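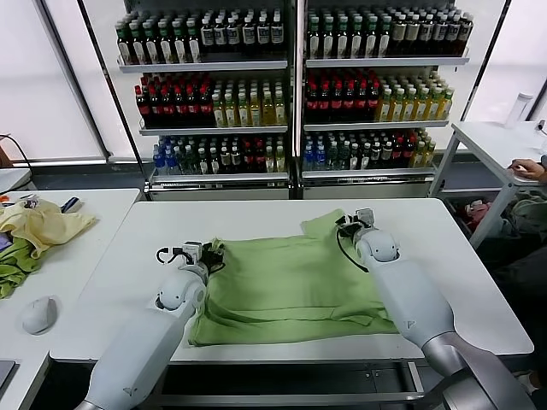
Kapitel 7
Legen von Oberbekleidung aus Maschenware

Suchbegriff eingeben Suchen

7.1 Einordnung

Das Legen schließt an das Trocknen und Glätten an und bestimmt das Format, in dem ein Wäschestück gelagert, transportiert und ausgegeben wird. Gegenstand dieses Kapitels ist das kurzärmelige T-Shirt. Hemden und Blusen mit Knopfleiste werden in Kapitel 8 behandelt.

Maschenware verhält sich beim Legen anders als Gewebe. Sie dehnt sich unter Zug quer zur Maschenrichtung stärker als längs und rollt an offenen Schnittkanten ein. Wird ein T-Shirt nur an einem Punkt gefasst, verzieht sich das Vorderteil, und die Seitennähte laufen nicht mehr parallel. Die Ware ist daher an zwei Punkten aufzunehmen und ohne Spannung abzulegen.

7.2 Arbeitsfläche und Ausgangslage

Die Arbeitsfläche muss eben und glatt sein. Für Einzelplätze gilt in diesem Buch eine Mindesttiefe von 700 mm. Unbearbeitete Stücke liegen getrennt von der Legefläche, vorzugsweise auf einem zweiten Tisch.

Ausgangslage ist das flach ausgebreitete Shirt mit der Vorderseite nach unten. Falten im Rumpf werden von der Mitte nach außen ausgestrichen. Danach werden die Ärmel nach innen geschlagen und der Saum ausgerichtet. Ein hochstehender Ärmel ist vor dem nächsten Falz niederzulegen, da er sich sonst als Druckstelle abzeichnet.

7.3 Maße

Das Endformat richtet sich nach dem Regalfach. Die Beispiele in Abschnitt 7.4 gehen von 30 cm Fachbreite aus. Zur Faltfolge nach Portela siehe Tabelle 7.1.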